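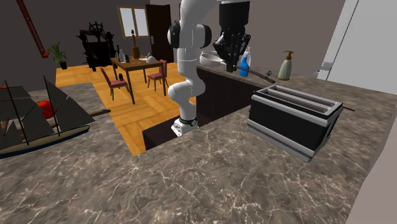
Marble counter, with toaster and model ship.

29 Jul 2021
By Niloufar Khosravi

The county party in Pambridge picked a new chair last night, and a few people have asked me how Gaetano Fontana won when most of the talk going in was that Bohdan Shevchuk had it. I was a delegate from Ward 3, so I only saw my part of it, but I took notes and I have been going to these meetings long enough to follow most of what went on.

The count was 219 for Fontana and 165 for Shevchuk. It went one round. Ashraful Weerasinghe had been the third candidate until he dropped out before the nominating speeches, and that decided more than the speeches did.

Some background for people who don't follow this. The chair of the county party doesn't hold public office and doesn't get paid. What the chair gets is control of the mailing list, the field budget, and the calendar. The calendar matters most. Whoever sets the date of the endorsing meeting for the council races next spring can help or hurt a candidate a good deal, depending on who has had time to sign people up. We have 1,978 registered members in the county as of July, and in a normal year most of them never come to anything. A candidate who brings in one busload of new members in January can win an endorsement in February. If the cutoff is in December, the same busload is no use.

Shevchuk wanted the early cutoff. He said so openly, which I give him credit for. His argument was that people who join to cast one vote and then disappear are not really members, and that Skestthorpe lost two good council members that way in the last cycle. He is right about Skestthorpe. His support came from the precinct captains on the north side, most of the old finance group, and nearly everyone who worked on the Longo campaign. These are people who knock on doors in the rain and they don't enjoy being outvoted by strangers.

Fontana's support was harder to put a label on. He had the two union locals. He had the younger delegates from the college precincts, who wanted the cutoff left alone. He also had a fair number of people who simply did not want Longo's people running the field budget for another four years. I heard that last reason more than the other two put together, usually in the hallway.

Then there was the Prernport delegation. Prernport always votes as a block, and they had been with Weerasinghe from the start. He grew up there and his position was that the endorsing meeting should move around the county instead of being held in Pambridge every time. If you live in Pambridge this sounds like a small thing. If you live in Prernport it is fifty minutes each way on a road with one lane closed.

Weerasinghe met with both of the others during the afternoon. I don't know what was said in either room. What I know is that when Fontana gave his speech, there was a new paragraph in it about rotating the meeting, and he read that part from a separate sheet. Shevchuk said he would form a working group to study the question. You could see the Prernport tables take that badly. Olga Peixoto, who leads that delegation, closed her folder and went to get coffee.

Weerasinghe never gave a formal endorsement. He didn't have to. He sat with Fontana's people during the vote.

I voted for Shevchuk, for the record. I think the early cutoff is the right rule and I would have put up with the Longo crowd to get it. But he ran the campaign as if the vote were just about that rule, and for a third of the room it wasn't. He also waited too long to call people. I had one voicemail from him in the whole race. Fontana called me twice, knowing I was a no, and the second time he asked about the sidewalk petition on our end of Ward 3 and remembered what I had told him the first time.

The speeches themselves were fine. Shevchuk's was better written. Fontana went over his time and had to be told to wrap up, and he got a laugh for it.

As for what comes next, the bylaws meeting is in the fall and the cutoff rule will come up again no matter who is chair. Shevchuk's side still has the votes on the bylaws panel, as far as I can tell - four of seven, if nobody moves away. Fontana now has to find a hall in Prernport that fits everyone and has enough parking. Peixoto told me there is one, by the ferry lot, and that it needs to be booked by the end of next month.

I have the full list of precinct totals if anyone wants it. Email me and I'll send it over. I typed it from the sheet taped to the door, and the numbers for Ward 5 were hard to read, so check those against the official copy when it gets posted.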